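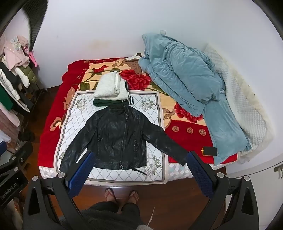
Dec 2, 2025 – leather conditioner trials, Wingate bench

Batch 8 finished this morning. Beeswax up slightly, neatsfoot oil the same as last time. Melted at low heat and stirred for 40 minutes, still a bit grainy on top. Colour fine on black scraps, too dark on tan.

Nataša Dumitrescu wants 2 tins for the Laltoddale market in January. Told her maybe – the Softić lids don't seal.

To do: reorder lids, rub test on the grey offcuts, label the old jars. Scale drifting again.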